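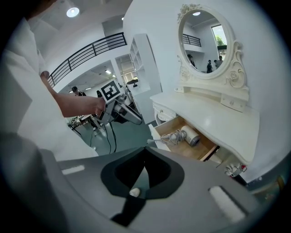
3 min read · 9 sections, 15 references

Block scheduling

Block scheduling is a way of arranging the secondary school day so that students attend fewer classes, each of them longer. A traditional timetable might hold seven or eight periods of under an hour. A block timetable usually holds four, of up to ninety minutes, which is long enough to finish a chemistry lab and also long enough to find out exactly how uncomfortable the chairs are.

Common forms

In the alternating plan, often called A/B, students take one set of courses on A days and another on B days. It requires everyone in the building to know which day it is, and schools that use it tend to post the letter in several places. In the 4×4 plan, students take four courses in the fall and four different ones in the spring, with each course meeting daily. A student who finishes French in December may not meet it again until the following September, by which time the two have grown apart.

Hybrid plans keep short periods for music and mathematics and put everything else in blocks. They are popular with music and mathematics teachers.

The Sestgate timetable

Sestgate Secondary, a school of 700 students, moved to a 4×4 plan under its principal, Ekua Annan. Her proposal to the school board gave the main benefit as fewer hallway changes, on the grounds that most of the school's trouble happened in hallways. The board approved it after a meeting that itself ran longer than a block.

The first version of the timetable placed lunch for the youngest students at 10:20 a.m. It was revised in the second week. Viktória Győri, who taught history there, later wrote that she had arrived with a fifty-minute lesson and a vague plan to speak slowly. Her handbook for new staff, The Other Forty Minutes, recommends changing the activity at least three times per block and warns against using film as one of the changes more than once a month.

Research

Findings are mixed, a phrase that appears in nearly every review of the subject. Chiharu Fukuda surveyed 1,651 students in the Kaewkla district and found that those on block timetables reported less homework on any given night and more of it per subject. Margaux Chevalier argued in reply that the survey had measured mostly how students felt about homework, a matter she considered settled.

Criticism

Opponents point out that a single absence costs a student twice as much instruction, and that language and instrument practice suffer from long gaps. Nii Tsikata, a critic of the 4×4 plan, has noted that schools often adopt it without training teachers for it, then return to short periods a few years later and announce that as a reform too.

See also

Bell schedule
Year-round school
Study hall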